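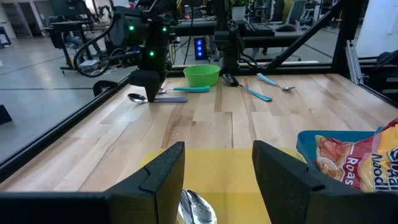 Summer reading program, notes for the October talk

Slide 1. Thank the hosts. Say where we are: the Kaseck library, one building, 888 children signed up this past summer. Most of the room will be from bigger systems, so give the town size, 4,000, right away.

Slide 2. Why we dropped the page count. Kids who read slowly quit by the second week. We switched to time, 50 minutes per badge, logged by the child or a parent. Picture books, comics and audiobooks all count. Pause here, somebody usually asks about audiobooks.

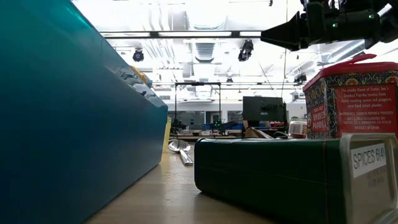 Slide 3. Ballots. Children who earned five badges could vote for their favorite book at the end of the summer. We tried paper slips at the desk first and half of them went home in backpacks. A big glossy box in teal blue, like the one on the table, is easy to spot from the door, and a child doesn't have to ask where to vote. Irkberg used a plain brown carton and got fewer ballots – mention this but don't dwell on it.

Slide 4. The Fladum branch swap. We traded crates of books with Fladum in the middle of the summer. Cost was one van trip each way. Labels need to go on before the crates leave. Ours went on after, and two crates came back mixed.

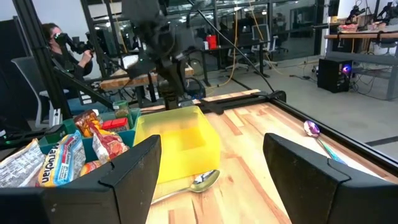

Fladum also kept our large-print titles longer than planned, at their readers' request. We agreed to it by phone. Next year it goes in the written agreement.

Slide 5. Kırmızıgül shelf. Donated books in Turkish, named for the shop that gave them. Say the name slowly. Shelf was empty by the third week. We are asking for a second set.

Slide 6. Questions. Handouts are by the door. Sign-up form is on the back page.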